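Sendus kitchen handling set: July progress report
Prepared by Parvaneh Mohammadi for the Pleviven program office

Recording is on schedule. We have 498 usable demonstrations toward the 1000 agreed. The cup and saucer task is recorded at the gridded table with hand-held grippers.

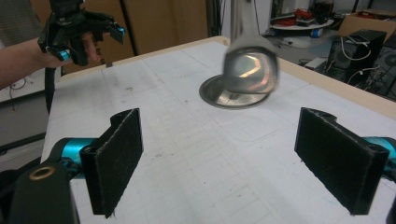 Photo: Yi-an Shim / Sendus

Labelling is two days behind. Seung-woo Ji is checking start and end points by hand.

The spatula task uses a gripper on each hand, with the utensil rack on the same table.
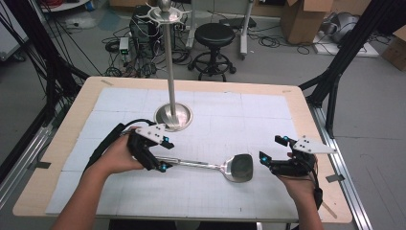
When will the first training run start?
On Monday, using the demonstrations already labelled.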